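How I set up a bench mat (and stop everything sliding off it)

I've been putting off writing this one because it seems too simple to need a page, but Lucyna Ostrowski has now asked me twice how I keep my work surface from chewing up everything I put on it, so here we go. It's a small job. You'll want an afternoon if you count the time for the mat to lie flat, and most of that is just leaving it alone.

First, what sort of top have you got? Mine at home is an old kitchen bench that came out of the Faturham house, solid timber, full of knife marks. If yours is smooth you can skip most of the prep. If it's ridged or corrugated metal, a mat makes an enormous difference, because small screws love a groove and pens roll along one until they reach the floor.

What you'll need

A mat long enough to run the full working length of your bench
A clamp with a threaded screw (a C-clamp is fine, a quick-grip is fine too)
Two scraps of softwood for the jaws
A pen in a colour you can see
Masking tape
A stiff brush and a damp rag

Step 1 – Clean the top properly

Brush out any grooves before you wipe. If you wipe first you'll make a grey paste and spend the next half hour with a toothpick, which I have done. Let it dry.

Step 2 – Measure, then measure the bit you really use

My bench is 194 cm long and I only ever work on the left end of it. I bought a mat for the whole thing the first time and half of it ended up under a stack of paint tins. Sit or stand where you normally do, reach out with both arms and tape off the area you can get to without leaning. That's your mat. I like to leave 50 mm of bare bench at the front, so I've got somewhere to clamp straight onto the edge.

Step 3 – Unroll it and walk away

New mats curl. Roll it backwards on itself, hold it for a minute, then lay it out and put something heavy on each of the 4 corners. Books work. Overnight is best, and a warm room helps a lot (I did my last one in December with the back door open and it was flat by tea time!).

Please don't glue it. I know it's tempting. Jericho Sebastian glued his down at the Podow shed and when he finally wanted a new one he had to take a scraper to it, and the glue is still there.

Step 4 – Choose your angle

Most people line the mat up square with the bench, and that's fine for cutting and measuring. For fiddly jobs I turn mine a bit so it runs on the diagonal, and the far corner comes nearer my right hand. Try both before you decide.

Step 5 – Give the clamp and the cables a place

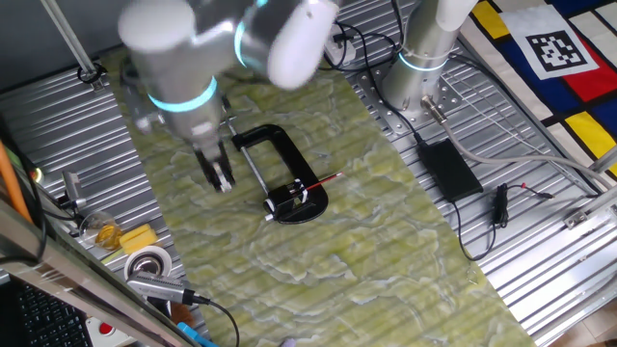

A clamp wants to live in the middle of the mat while you're working, lying on its side where you can grab it, and never hanging off the front edge by its screw. It's the reason I like a pale mat. Look how easily a black C-clamp shows up against green and white swirls, and the red pen beside it too, whereas the black power adapter has been left off to the right on the ridged metal with its cable looping away. That's how I do it at home as well: tools on the mat, power on the bare bench, and no cord crossing between the two. A cable running under a mat makes a lump, and you'll find that lump every time you try to draw a straight line.

If you've got a whole nest of leads, push them to the back and tape them down every hand's width or so. Masking tape is plenty.

Step 6 – Check the clamp before you trust it

Wind the screw all the way out and back in. It should turn freely with two fingers. If it's gritty, brush the thread with an old toothbrush and add a single drop of light oil, then wipe it so it doesn't end up on your nice new mat. Pop your softwood scraps between the jaws and whatever you're holding. Tighten until it's firm, give it a wiggle, then a quarter turn more. Any further and you'll be bruising the work.

Looking after it

A damp rag and a bit of dish soap once a week does mine. Pen marks come off most mats with metho, but test a corner first, as some patterned ones lose their colour. Keep it out of direct sun and don't ever park a hot glue gun on it.

Igor Gajewski wants to know if an offcut of lino would do the same job. It would, pretty well, though it's slippery when dusty. I've got a bit left over from the laundry if he wants to come and get it.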